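Using a little white box for desk snacks – good idea or clutter?

Started by zistley_mom, 15 April 2023

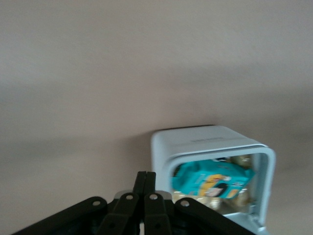

zistley_mom
So I've been trying to get the snacks out of the kitchen drawer, where they get crushed under everything, and into one small white box that lives by the wall in my office. Right now it's got a teal bag with a yellow stripe on it and a whole bunch of gold wrapped things underneath. I love it! My sister Florence says it's just a junk drawer with better lighting. What do you all keep yours in?

brislow47
Team Florence, sorry. Small boxes fill up in a day and then you're digging under the big bag for the little stuff. I use a flat tray, everything in one layer.

zistley_mom
But a flat tray means I see ALL of it and then I eat all of it. With this I only see the bag on top – the gold ones are mostly buried.

itzel_b
Same, I need them a little bit hidden. My trick is standing the big bags up along the back so the small wrapped stuff gets the front. Try turning that teal one on its end if it'll fit?

brislow47
It'll flop over. They always flop over.

itzel_b
Not if you pack the little ones tight around it lol. Mine stayed up from August until I finished the bag, and yes I know what that says about me.

delacroix_d
Does the sun hit that spot in the afternoon? I lost 18 chocolates on a windowsill once. One solid brick. Check before you put anything in there that melts.

zistley_mom
Oh no, 18! The window's on the other side of the room so I think I'm ok, but I'll keep an eye on it. Itzel, I'm trying the standing up thing tonight.

brislow47
Tray. Two bucks at the thrift store. Just saying.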